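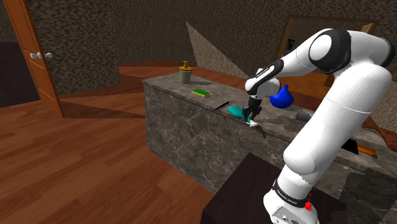
Figure 1. The simulated cell in the kitchen room, with the gripper lowered to the front edge of the marble counter.

Setup and Upkeep of a Simulated Single-Arm Work Cell
Final Project Report
Meenakshi Kashyap
Department of Mechanical and Control Engineering, Gastell Technical College
February 2021

Summary

This report describes the setup and routine care of a simulated work cell built around one jointed arm with a two-finger gripper. The cell runs in the Vustance simulator and is used by second-year students for pick-and-place exercises at a kitchen counter. When the project began in November, the cell could be loaded, but it did not behave the same way from one session to the next. The arm started in different poses, the gripper closed at the wrong height, and some objects did not stay where they were placed. The project covered the base position, the tool point, the gripper settings and the placing of objects, and produced a written procedure for keeping the cell in working order. Most of these faults have been corrected. The placing of objects is only partly solved and is discussed in Section 5.

1. Background and Scope

The department has kept a simulated arm for teaching for several years. Students write their motion programs in Corik, the department's scripting tool, and run them in the simulator before they are given time on hardware. The earlier cell used a plain table and a set of blocks. It was replaced by a furnished room so that students would have to plan motion near walls, cabinets and a counter with real edges.

The room was taken from the Lysenko scene library. It was made for viewing, and several of its items had no weight or contact shape when they were first imported. A large part of the early work consisted of finding these items and deciding which of them needed to be solid. The counter, the floor and the small objects on the countertop were given contact shapes. Wall decoration was left as it was.

The following matters were outside the scope of the project: the design of the arm model itself, the camera model, and the grading of student programs.

2. Placing the Base

The base of the arm stands close to the counter, so that the forearm can reach over the top and bring the gripper down with the fingers pointing straight at the surface. This is the pose shown in Figure 1, and it is the reference pose used for every check in this report.

The original base position was set by eye. At full stretch toward the far end of the counter, where the green soap dispenser stands, the arm ran into its joint limits and stopped without a message. The base was moved 80 mm toward the counter and turned until the first joint read zero when the forearm was square to the long front face. After this change the arm could reach the sponge and the dispenser with the wrist still vertical.

Moving the base closer created a second problem. The lower link could touch the dark block that stands between the viewer and the counter when the arm turned quickly. The block was kept in the room as an obstacle for the planning exercise, so a keep-out zone was drawn around it in the cell file. The zone extends 5 cm beyond the block on all sides. Programs that cross it are now halted and the joint values are written to the log.

The base position is stored in one place only. Earlier versions of the cell held a copy in the room file and another in the robot file, and the two did not agree. Any change must now be made in the robot file.

3. Tool Point and Gripper

The tool point is the location the simulator treats as the tip of the tool. In the original cell it was set at the wrist flange, and students had to add the length of the gripper in their own programs. Many did so twice. The tool point was moved to the midpoint between the fingertips.

To confirm the setting, the gripper was brought down over a small target near the front edge of the counter and then turned about its vertical axis. If the tool point is correct, the midpoint between the fingers stays over the same spot during the turn. The first trial showed a clear drift to one side. The cause was a rotation left over from an older gripper model, which was removed.

The white and teal object near the counter edge was used as the target for the gripper checks. It is small enough that a height error is noticed at once: the fingers either close above it or strike the marble. Closing force was reduced until the object could be held without being pushed into the finger shapes. Finger speed was also reduced, and the simulator was set to run 200 contact steps per second while the gripper is closing. A lower rate made the fingers pass into the object before contact was found.

4. Routine Checks

The procedure below is carried out by the student in charge of the cell at the start of each lab session.

Load the room file first and the robot file second. Loading them in the other order returns the base to its old position.

Send the arm to the home pose and compare the joint readings with the values in the cell log.

Move to the reference pose over the counter edge. Confirm that the fingers point straight down and that they clear the marble.

Open and close the gripper once with no object between the fingers. Read the gap value in both positions.

Reset the objects and let the simulation run before any program is started. Record any item that moves, sinks or remains off its surface.

Save the log under the session name. Do not overwrite the log from the previous session.

If a joint reading does not match, the robot file should be reloaded before anything else is changed. During the project most mismatches were cleared in this way. If the reading is still wrong after a reload, the saved copy of the robot file should be restored and the fault reported to the lab supervisor.

5. Known Faults

Objects are placed by a script that selects a position and then releases each item onto the nearest surface. The script works well for flat items such as the sponge. It is less dependable for rounded ones. In Figure 1 the blue vessel is in the air to the right of the wrist, with nothing beneath it. Two causes were considered. The first is that the vessel's contact shape is much larger than its visible shape. The second is that the item is marked as fixed in the library file and is therefore not affected by gravity. Tests on single items supported the second cause in some cases, but the results were not consistent and the question remains open.

Until the fault is corrected, a floating item must be treated as solid. The forearm and wrist should be kept away from it, and the session log should give its name. Students should not delete it by hand during a session, as the object list used by Corik is read only once, at loading.

A second fault concerns the seam at the top edge of the counter, which appears as a thin dark line near the gripper. The slab and the block below it are separate shapes. No contact error has been traced to the seam, but programs that slide an object over the front edge should be reviewed with it in mind.

The third fault is minor. The shadows on the floor change when the room lighting is edited, and the change slows the display on the older lab computers. It has no effect on motion.

6. Results

After the changes in Sections 2 and 3, the arm returned to the reference pose within 2 mm in all of the trials made on the lab computers. The same Corik program gave the same joint path on each machine, which had not been the case in November. Failed grasps still occurred. Those reviewed were caused by student programs that approached the object at an angle, and they were left for the students to correct.

7. Recommendations

The object library should be checked item by item for the fixed setting before the next group of students begins work. The contact shapes of rounded items should be redrawn at the same time. It is further recommended that the robot file be placed under version control, with changes approved by the lab supervisor, and that the reference pose be kept without change so that later logs may be compared with those collected for this report.

Appendix A contains the joint values for the home and reference poses. Appendix B contains the keep-out zone settings.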